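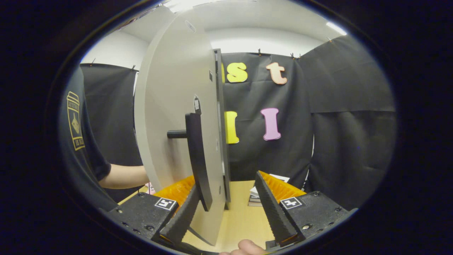
I caught Ayane Onishi in the Vedham paddock on Saturday, helmet under one arm, halfway through a cheese roll. She'd just ridden her first sidecar trial with Lorne Pelletier and she was still buzzing!

"I've raced solo since I was 14," she told me, "and I've never been so scared." Lorne was driving, so her job was to hang off the side and trust him (she says she mostly did). They came home in 5th, with 2 laps spent stuck behind the Batville pair.

"He kept shouting 'left' — I was already left!"

Will she do it again? "In May, yes. Lorne's already paid the entry."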